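Kaston Simulator — Set-up Guide
Section 4: Checking the wrist view in the block scene 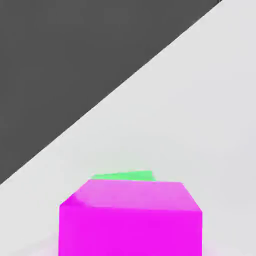
Figure 4-1. Rendered wrist view, magenta block in front of the green block.

Complete this check before recording demonstrations or loading a policy. The Ostholm arm model must already be installed (Section 2).

1. Open the Kaston launcher and select Block Scene from the scene list.

2. Set the render rate to 20 frames per second. Higher rates are accepted but are not supported on the Rulville controller.

3. In the View panel, select Wrist. The default near-clip distance is 4 mm.

4. Jog the arm until the magenta block fills the lower center of the view. The green block should show only as a strip above its back edge.

5. Compare your view with Figure 4-1. Confirm that the boundary between the dark gray area and the pale surface is straight and sharp. If it looks stepped, turn on edge smoothing and reload the scene.

6. Press Save View. The setting is stored with the scene file.

Note: A faint pink tint on the surface beside the magenta block is normal with indirect light turned on. Leave this setting unchanged between recording and playback.

Note: The fingers do not appear in the view at this pose. To check finger position, switch to the Side view.

CAUTION: Do not use the wrist view alone to measure the gap between blocks. A block that is mostly hidden can give a false pose estimate. Raise the wrist until both top faces are clear, then run Detect.

CAUTION: Jog commands are sent to a physical arm if Link is on — turn Link off before step 4.

If Detect does not respond, error 210 is written to the log. Restart the launcher and repeat from step 2.

Section maintained by Trevor Wainwright, Furnival support desk. Revised May.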